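Accueil > Équipements > Manipulation et préhension > Pièces d'essai

Lot de pièces d'essai Letinow pour la vérification des préhenseurs
Référence 1348-C
Fabricant : Coppens
Distribution et assistance : Sasby

Présentation

Le lot Letinow réunit des pièces imprimées en 3D, de formes simples et de couleurs franches, destinées à la vérification périodique des préhenseurs à deux doigts. Il s'adresse aux laboratoires, aux établissements d'enseignement technique et aux ateliers qui doivent consigner l'état de leurs équipements de manipulation selon une procédure constante d'un opérateur à l'autre.

Les pièces s'emploient sur une mire en damier noir et blanc, posée à plat dans la zone de travail. La mire sert au repérage des positions de départ. Elle ne constitue pas un instrument de mesure et ne remplace pas l'étalonnage du bras ni celui du système de vision.

Composition du lot

Cubes à arêtes arrondies, plusieurs coloris
Anneaux plats
Mire en damier
Patins de doigts striés, noirs, en remplacement
Carnet de suivi, 39 feuillets
Notice d'utilisation en français et en néerlandais

Domaine d'emploi

Le lot est prévu pour des essais à vitesse réduite, sans présence de personnes dans l'espace atteint par le bras. Son utilisation ne dispense pas de l'appréciation du risque, laquelle incombe à l'intégrateur ou à l'exploitant et porte sur l'application complète : robot, préhenseur, pièce et environnement. Toute modification des doigts, même limitée au remplacement des patins par un modèle d'une autre épaisseur, doit être examinée à ce titre avant la remise en service.

Les pièces ne doivent être ni lestées ni percées. Une pièce fissurée, ou dont les couches d'impression se séparent, est retirée du lot et remplacée par une pièce de même référence.

Procédure recommandée

Avant l'essai, l'opérateur contrôle la fixation des doigts et l'état de surface des patins. Les patins présentant un arrachement ou une strie manquante sont changés par paire. La mire est nettoyée avec un chiffon sec ; les solvants altèrent l'impression.

La pièce est placée sur la mire, deux faces parallèles aux mors. Le préhenseur s'approche en vitesse réduite, se ferme à l'effort inscrit dans la fiche de poste, puis soulève la pièce et la maintient pendant 35 secondes. L'opérateur note tout glissement ou toute rotation. L'essai comporte 4 prises par pièce. Une seule perte de prise entraîne l'arrêt de la série et l'ouverture d'une fiche d'anomalie.

Les pièces non saisies peuvent rester dans la zone lorsque l'essai porte aussi sur la discrimination des objets par la vision. Leur disposition est alors reportée au carnet, afin que la série puisse être reproduite. Dans les autres cas, une seule pièce est présente sur la mire.

Aucune intervention manuelle n'est admise entre les doigts tant que l'énergie n'est pas coupée ou que l'arrêt de sécurité n'est pas confirmé au pupitre. Cette règle s'applique également au réglage d'une pièce mal placée.

Traçabilité

Chaque série d'essais donne lieu à un feuillet portant l'identification du préhenseur, l'effort de fermeture, la référence des patins, les observations et le visa de l'opérateur. Les feuillets sont conservés pendant la durée de service de l'équipement. Les utilisateurs du logiciel Hokuteo peuvent saisir les mêmes rubriques dans le module « Vérifications ».

Entretien et stockage

Conserver les pièces à l'abri du soleil et des sources de chaleur. Ranger la mire à plat. Les patins neufs restent dans leur sachet jusqu'au montage.

Documentation et contact

La notice a été établie par Lanying Tian et relue par Ningsih Subramaniam, service Conformité. Révision en vigueur : lundi 24 août. Les éditions antérieures sont à retirer des postes de travail. Les demandes de pièces détachées sont adressées à Sasby, en rappelant la référence du lot.

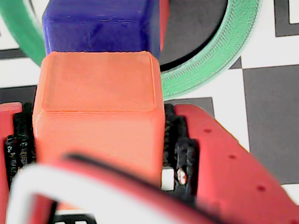 Notice 1348-C, p. 4

Prise d'un cube orangé entre deux doigts rouges munis de patins noirs striés, sur fond de damier. Un cube bleu et un anneau vert se trouvent à l'arrière. Les critères de remplacement des patins figurent à la rubrique « Procédure recommandée ».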